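Papers > Manipulation > Collecting Demonstrations for Desktop Disassembly and Repair > Section 4

4. Data Collection

4.1 Task set

We wanted examples of the work a repair technician does on an office desktop once the side panel is off. Kwame Baidoo watched two technicians at the Edetby refurbishing shop and wrote down each action that involved a part leaving the case or going into it. From his notes we kept the actions that one arm could do without a second hand to brace the chassis. Memory removal and insertion made up most of the set. Anything that called for a screwdriver was dropped, and so were the front panel connectors, which the operators could not seat reliably even after a long warm-up.

Each action was written as a short task card. A card gives the starting state of the case, the part to be handled, and the state that counts as finished. It does not say how to approach the part or which way to turn the wrist. We left those choices to the operator so that the examples would differ in the ways that people differ.

4.2 Workcell

The tower lies on its side on a slatted aluminum table with the open side up. A printed fixture plate sits to the left of it and gives parts a known place to go. Its posts and slots are spaced so that the gripper can close on a part without touching a neighbor, and the plate was reprinted after the May sessions with more room at the corners. The arm reaches down into the case from above. Two things make the space tight: the drive cage on one side of the board and the power supply at the back, both of which stand well above the sockets. An operator who comes in at a slant will usually hit one of them.

The case was placed by eye between episodes, within a taped outline. We did not clamp it. A small shift from one episode to the next was useful to us, as a policy trained on a case bolted in one spot learns the spot. 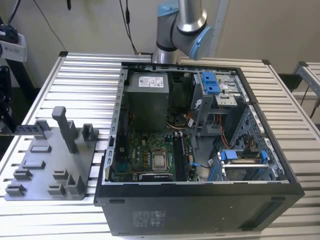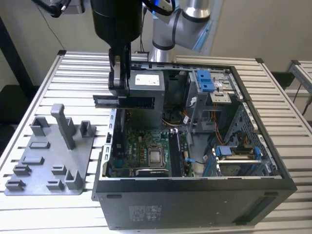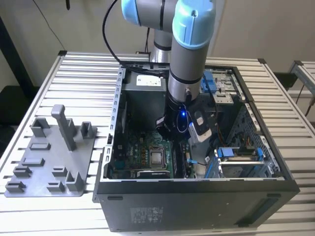
Figure 2. The workcell during collection, with the open tower beside the fixture plate. In the second view the gripper holds a memory module above the case.

4.3 Teleoperation

Three operators took part: Razia Talpur, Kwabena Lamptey and Soo-ah Choo. None had driven this arm before the project. Each worked through 20 practice episodes that were thrown away, then began recording. The operator stood at a desk next to the cell with a direct line of sight to the case and moved a handheld controller, and the arm followed with a fixed scale. We tried a finer scale for the last part of an insertion but the operators disliked switching and often forgot which setting they were in.

Recording was started and stopped with a foot pedal. The recorder, a program we call Vetik, writes joint positions, gripper width, commanded pose and the camera streams to a single log with a common clock. If any stream falls behind, Vetik marks the episode and the operator is asked to repeat it. We found this much less trouble than repairing the timing afterward, which we had done in our earlier work with Annan and would not recommend.

Operators were told to let mistakes stand. When a module tipped in the fingers, or a latch sprang shut too early, the operator kept going and recovered if it was safe to do so. These stretches are kept in the data and labeled. Early versions of the policy, trained only on clean runs, had no idea what to do once a module was a few degrees off, and they would push straight down.

4.4 Labeling and review

After each session the logs were passed to Akua Bonsu, who had not taken part in the driving. She marked the start and end of four phases (approach, grasp, transfer, release) and gave each episode one of three outcomes: finished, finished with recovery, or failed. Where the fingers hid the socket in one camera she used the other views. When no view settled the matter, the outcome was left blank and the episode was excluded from training.

The review left 231 episodes. Of these, 94 include at least one recovery. Failed episodes are not part of either number, although we keep them and use them in Section 6 to train the outcome classifier. The set was frozen on 7/3/24 and every result in this paper uses that version.

4.5 Limits of the data

All episodes use a single model of case. The layout of the board, the cage and the cables is therefore nearly constant, and we make no claim about towers with a different arrangement. Lighting was also kept the same throughout, with the window blinds shut. A smaller set gathered at the Tramia site, with a different table and daylight from one side, is used only for testing.

The cables deserve a separate note. They move a little whenever the arm brushes them, and over a long session they can drift until they lie across a socket. Operators pushed them back by hand between episodes when they noticed. We did not log these corrections, and the state of the cables at the start of an episode can be recovered only from the camera streams. In a later collection we would add a key press for it.

Operator style is uneven across tasks as well. Talpur recorded most of the insertions and Choo most of the removals, a result of scheduling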